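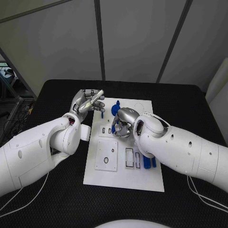

Irnby: The Complete Series (4-disc set)

All 12 episodes of Irnby are finally together in one box, and I'm so pleased to have it on the shelf! If you missed it first time round, it's a slow, funny, slightly eerie drama set in a harbour town where the ferry has stopped running and people keep getting letters meant for somebody else. Sheena Guthrie plays the postmistress and she is wonderful in it, especially in the long kitchen argument in episode 3 (you'll know it when you get there).

The set comes from Trornow, who also did the Cassim box, and the picture is much cleaner than the old single discs. Night scenes used to be a grey mush. Now you can read the shop signs.

Extras
Commentary on three episodes with writer Kirstin Innes
Deleted scenes, almost all from the ferry storyline
The pilot in its original, longer cut
Booklet with episode notes and the full map of the town

Details
Running time: 875 minutes including extras
Sound: stereo, English
Subtitles: English for the hard of hearing, on everything except the commentaries
Region: 2
Case: card slipcase with two inner trays

The trays grip quite tightly, so press the middle before lifting a disc out. Discs from the earlier Senix release won't fit the new slipcase, I'm afraid, as the old cases are thicker.

Start with the broadcast version of the pilot and save the long cut for afterwards – it gives away who has been writing the letters.

In stock from 15 October 2025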